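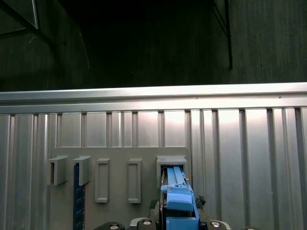
How many demonstrations does a policy need before it's worth training?
Depends on how much the start conditions vary. For one task with one part and a fixed target, a few dozen clean ones will get you something to look at. Let the start pose move and you need more, and they have to be spread out.

Lokdale Short Course in Robot Learning
Notes for session 6 – collecting demonstrations
Handout version August 2, 2018

Read before lab. Rough notes, slides have the math.

Recap
Behavior cloning = supervised learning on (observation, action) pairs. Observation for us is the wrist view plus joint positions plus gripper opening. Action is the next commanded move. The learner only ever knows what's in the log. If you used your own eyes from across the room to line up the part, that information isn't in the log. Drive from the wrist view whenever you can.

The task
Holder task on the wall board. Light blue part goes in the wide holder with the flared lip, right end of the board. The lip forgives a little sideways error, tilt not so much. Record insert and remove as separate episodes, don't glue them together. Leave the dark blue strip on its bracket, it's part of the background for this task.

What counts as one episode
Start: part in the gripper, clear of the board, pause, then go.
End: part in the holder, hold still for 2 seconds, stop recording.
Removal is the same thing backwards. Starts in the holder, ends clear of the board.
Cut nothing by hand afterwards. The Brokitz logger stamps images and joints separately and trimming one without the other has ruined sets before (June group, whole afternoon gone).

Vary
– start height and side
– approach angle, small changes
– how far up the part you grip it
– speed, but no racing
Dont vary the board position this week. That's the Jadunstead assignment.

Mistakes
Keep the ones you recover from. Bump the lip, back off, line up again, go in – very useful, the policy will end up there too and needs to have seen a way out. Tag it "recovery". Drops and emergency stops: tag "fail", keep the file, leave it out of training. Do not delete anything.

Pauses
Long pauses while you think are poison. Same image, zero action, over and over, and the learner picks up that standing still is a fine thing to do. Plan first, then press record. If you froze halfway, tag "slow" and we filter later.

Glare
Ribbed metal behind the board throws bright streaks, worst on the right side. Exposure gets locked at the start of a run, check that you can still see the edge of the holder in the wrist view. Write down which lights were on. Auto exposure jumping mid episode = throw in "light" tag.

Checking the set
Play back the first 2 episodes before doing any more. Timestamps going up, gripper value changing, images not frozen. Then plot all the start poses on one chart. If they sit in a clump you havent varied enough.

For the lab
Each pair hands in over 23 usable inserts, recoveries included. Removals optional. Use the Najafi naming sheet, no spaces in file names. One driver per file, put initials in the notes field, people drive differently and we'll want to split on it later when we get to multimodal actions.

Reading for next time: section on compounding error, skip the proof. Bring your start pose plot.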